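Small electricals: what to bring to the sorting tables, and what to leave at home

16 Aug 2023

The Trostano repair and reuse room has been open for two seasons now, and the shelf for small electronics is the one that fills fastest. Since February we have taken in 532 items on that shelf alone. Of those, 467 have gone back out to new homes or to the people who brought them in, and the rest were stripped for parts or sent on to the recycling yard at Vilport. This item sets out how the shelf works at the moment, as several things have changed and the old leaflet is out of date.

What we take

Anything that fits in a shoebox and runs on a battery or a plug-in charger is fine. That covers remote controls, radios, power banks in good condition, torches, alarm clocks, computer mice, small speakers, card readers, set-top boxes and the many black plastic things that live in kitchen drawers and have lost their labels. You don't need to know what the item is. If it has been in a drawer for years and you can't remember buying it, bring it anyway.

We don't take anything with a swollen battery, anything that has been in a fire or anything that smells of burning. Please don't put these in a bag with other items. The yard at Vilport has a separate bin for them beside the gate, and the staff there will show you where to put them.

Phones and tablets are accepted, but only if you have signed out of your accounts and removed the SIM card. We had to hand back 17 phones in the spring that were locked to an account, and a locked phone is no use to the next person. There is a printed guide by the door on how to sign out. It covers the common models and a few of the older ones.

Chargers and leads

Bring the charger if you still have it. Tape it to the item, or put both in the same freezer bag. An elastic band works for a day or so and then comes off in the crate. Loose leads go in the blue tub on the left as you come in, and they are sorted by plug type once a month. If your item has come without a lead, have a look in the tub before you leave. The round-ended power leads are the hardest to match, and it is worth checking the voltage printed on the plug against the one on the back of the item.

Leads with bare wire showing are cut up and go for copper. Please don't mend them with tape and put them back in the tub.

How an item is sorted

Each item is logged in the book and given a paper tag with a number. It is then wiped over, looked at for cracks and tested. We use the white table for this. A plain white surface makes it much easier to find small screws, and a dark case shows up well against it. The old table had a dark wood top and we lost a good many screws and two battery springs into the grain of it.

The table is kept clear apart from the item being looked at and whatever is needed to look at it. Tags, tape and pens live on the windowsill. Drinks stay on the shelf by the sink, with the lids on.

Items are sorted one at a time. It is tempting to line up several and go along the row, but tags get swapped that way, and we have twice given back the wrong radio. One item comes to the table, and when it is finished with it goes to its crate before the next is picked up.

Lights

Most of the questions we get are about lights. People bring in a small black device with a light on the front and want to know whether the light means it is working. The short answer is that it means there is some power in it. A light tells you nothing about whether the buttons respond, whether the battery will last an hour or whether the thing will connect to anything.

Colours vary from one maker to the next. Red often means charging or low, green often means full, and blue is used for all sorts — power, pairing, standby, or simply on. The only reliable guide is the booklet, and few people keep those. We have a folder of booklets in the cupboard, 263 of them at the last tidy, filed by maker. If you have any at home that you don't need, we would be glad of them, even without the item they belong to.

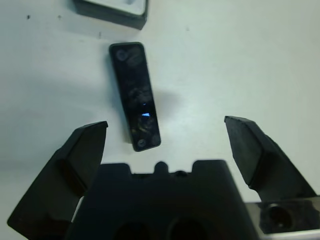 If an item has a light showing when you bring it in, leave it on and tell whoever is at the desk. Please don't try to turn it off by holding down every button, as on some devices this wipes the settings and on others it starts an update. We make a note of the light and its colour on the tag, and then check it again at the end of the session.

Cleaning

Glossy black plastic shows every fingerprint, and people sometimes apologise for the state of an item when they hand it over. There's no need. A dry cloth deals with most smudges, and a cloth barely dampened with water deals with the rest. Don't use window spray or kitchen cleaner. Both leave a cloudy patch on shiny plastic that doesn't come out, and any liquid sprayed straight on to a case can run in round the buttons.

Sticky labels come off best if warmed with a hairdryer first. Leave the maker's own label on the back, even if it is scruffy. It carries the model number, and without that we can't look up the right charger.

Crates

The crates have been relabelled. Green is tested and ready to go, yellow is waiting for a part or a lead, and grey is for stripping. The grey crates are collected for the Vilport yard when both are full. Please don't take things out of grey, even if they look all right. They have usually been put there for a reason that can't be seen from the outside.

Items in green can be taken away by anyone. Write the tag number in the book with the word 'out' beside it and take the tag off. We ask for a small donation towards batteries and tape if you can manage it.

Other drop-off points

The box in the entrance of the Trirneo hall is still there, but it is for batteries only. The one at the Oravec library takes small electricals as well, up to the size of a paperback, and is emptied every fortnight. Larger items should come straight to the room during opening hours. Please don't leave bags outside the door, as the porch lets in the rain.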